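Search this site Search

Trunevside's season so far

3 min read

I went to both home games in January and watched the away one on the club stream, so I have seen more Trunevside basketball this month than in all of last winter.

The first game was against Brikard. The board gave the attendance as 3,262, and it felt like it in the line for the restrooms. Trunevside were behind for most of the first half and could not get a rebound. Brikard kept missing and kept getting the ball back. After halftime the coach went to a bigger lineup and it got better. We won by 6. I thought we were lucky, and the man in the next seat thought so too.

Pearce was the away game. Their gym holds 1,000 and the crowd sits very close to the floor. The stream dropped out twice in the third quarter, and when it came back the second time we had lost the lead. We lost by 2, on a layup I only saw on the replay. I don't blame the defense for that one. They were tired and the bench had hardly been used.

The bench is my main complaint this year. The starters play too many minutes, and by the fourth quarter the jump shots are coming up short. It happened last season too, and we finished just outside the playoff places.
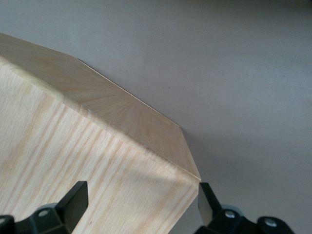 The Bitex game was the best of the three. Our guards pushed the ball from the start and the second unit finally got a proper run before halftime. Free throws were still poor. If they can shoot those at even an average rate, I think they make the playoffs.

Brikard come up again next month, this time on their floor. I haven't decided if I'll make the drive. The parking there is bad and tip-off is at 8:00, so it would be a late night home.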